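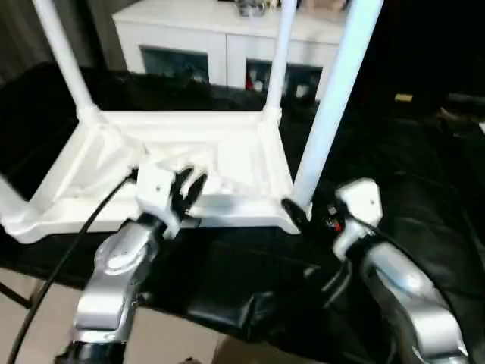 Do I need any tools to put the Ritine stool together?

The legs screw in by hand, so you can leave the toolbox where it is. If you find yourself reaching for pliers, stop and go to "When a leg won't start" further down.

SECTION 3: ASSEMBLING THE STOOL
Revised 2025-08-09. Replaces the June leaflet, which had the steps in an order that pleased the printer and hardly anyone else.

3.1 Before you start

The Ritine is a seat, a set of legs and a bag of foot caps. It looks like a ten-minute job, and it is one, provided you read as far as step 4 before doing step 4. The people who call our help line have mostly done step 4 first.

Clear a table you can walk around. The floor will do if your knees are on speaking terms with you. Lay down a cloth, an old sheet or a towel without too much fluff in it. White plastic picks up scuffs from a bare tabletop, and they will be on the seat, facing your guests. A dark cloth makes it easier to find a foot cap you have dropped, and you will drop one.

Check that you have:

- the seat
- the legs, all the same length (hold them side by side, just to be sure)
- the foot caps, in the small bag taped inside the carton lid
- this booklet, which you evidently do

The bag is marked 2438. If you ever need more caps, that is the number to ask for. "The little round ones" also works, but it takes longer.

CAUTION: Keep the foot caps away from small children and from any dog with a record.

3.2 Unwrapping

1. Open the carton at the end with the arrow. The other end opens too, but the seat comes out face down and brings the legs with it.

2. Slide everything out onto the cloth. Peel off the film, including the piece on the underside of the seat that you think you can get away with leaving. It creeps out past the corners in about a month and looks like a bandage.

3. Look over the threads. You want clean ridges with no crumbs of packing stuck between them. A dry toothbrush gets rid of most things. Please don't use oil, soap, candle wax or the silicone spray from under the sink. We have had letters about all of these, and in every case the stool was slowly unscrewing itself.

NOTE: If the stool has come in from a cold garage or a delivery van, let it sit indoors for an hour. Cold plastic is stubborn and it squeaks.

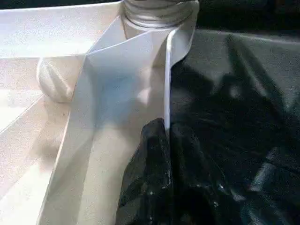 3.3 Fitting the legs

4. Turn the seat upside down on the cloth. The ribbed side should be looking at the ceiling. This is the step.

5. Pick a corner, any corner. The legs are identical, whatever your brother-in-law says. Stand the first leg in its socket and turn it backward (counterclockwise) until you feel a small drop. The threads have now found each other.

6. Turn the leg clockwise with your fingertips. Keep going until it stops without being asked twice. Leave it there for now, a shade less than tight.

7. Do the leg diagonally opposite next, then the remaining ones. Going around the corners in order is tempting, and it will give you a stool, but often one with opinions about which way it would like to lean.

8. With all the legs in, go around again and give each one its last quarter turn. Hold the leg low, close to the seat. Grabbing it by the far end gives you a great deal more leverage than you need, as Flynn Prendergast in our returns department can tell you. He keeps the results on a shelf.

It helps a good deal to have someone steady the seat while you do that final turn. If you are working alone, tip the stool onto its side and brace the seat edge with your free hand, keeping the cloth underneath.

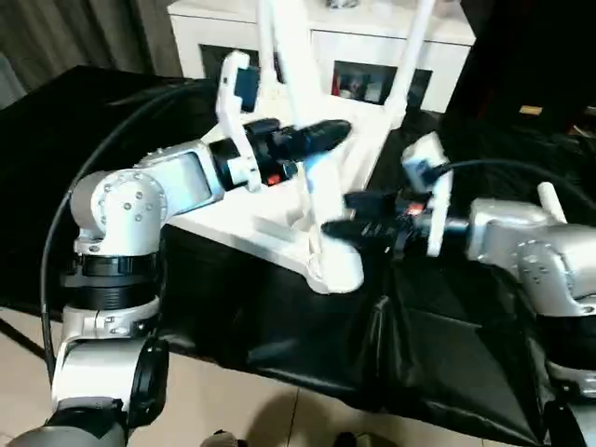
Once you have tightened the legs nearest you, roll the stool over on the cloth and do the others. Don't lean on it in this position. Legs are made to be pushed on from the end, and pushing on them from the side is how you get two short ones.

9. Press a foot cap onto the end of each leg. They go on with a push and a twist, and they should go on all the way. A cap that is halfway on feels fine until the stool meets a tiled floor.

3.4 When a leg won't start

Most trouble happens in the first half turn. The leg goes in slightly crooked, catches, and feels as if it were tightening nicely. Meanwhile it stands out from the seat like a dog at a hydrant.

Back it out completely. Look at the ridges and make sure they are even all the way around. Brush them off, put the leg back, and do the backward turn from step 5 again, slowly this time. If it still catches, try the same leg in another corner. A leg that misbehaves everywhere is our problem, and a corner that rejects every leg is our problem as well. Either way, write to Desen Home, attention Lindiwe Ngcobo, and tell her which it was. She will want to know whether you tried the backward turn. Please have tried it. 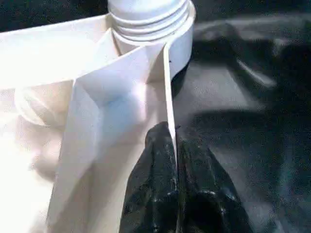 Fig. 4. Threaded neck at close range, with no cap on it.

Clean, even ridges are what you are hoping to see on any threaded piece. A flattened ridge or a shiny groove cut across several of them means it has been forced. Forced threads will hold for a while. They tend to let go when you are reaching for the good platter.

CAUTION: Do not glue a damaged thread. Do not wrap it in tape, either. Plumbers may feel strongly about this, and we respect plumbers, but their pipes rarely have anyone standing on them.

3.5 Turning it over and trying it out

10. Lift the stool by the seat, turn it over, and set it on a level floor. Lifting by one leg is quicker and undoes some of your good work.

11. Press down on each corner in turn with the flat of your hand. A slight rock usually means one leg is a quarter turn short. Turn the stool upside down again and find it. If nothing is loose, move the stool to a different bit of floor before blaming it. Many floors have been getting away with this for years.

12. Sit on it. Start with the lightest willing adult.

The Ritine is rated for 213 pounds, evenly seated. That means one person. It does not mean two people who add up to it, and it does not cover jumping down onto it from something else.

13. Check the legs by hand again after 24 hours of ordinary use. They settle a little. A small turn takes up the slack, and after that a look every few months is plenty.

3.6 Mixing parts

Owners of our earlier Gavex stool often ask whether its legs fit. They go in for a turn and a half and then sulk. Danzer legs do fit, and are taller, so a full set gives you a perfectly good high stool. One Danzer leg and the rest Ritine gives you something else, and we would prefer not to receive the photographs.

3.7 Cleaning and taking apart

Wipe with a damp cloth and a drop of dish soap. Scouring powder dulls the surface, and bleach left to stand will yellow it. Felt-tip pen comes off with rubbing alcohol if you get to it the same day; after that you own a decorated stool.

To store it flat, set the seat upside down on the cloth and unscrew the legs in any order you like. Leave the foot caps on. Put the legs in a bag and write "stool" on the bag, in large letters, even though you are certain you'll remember.

Continue to Section 4 for the warranty, which is shorter than this one.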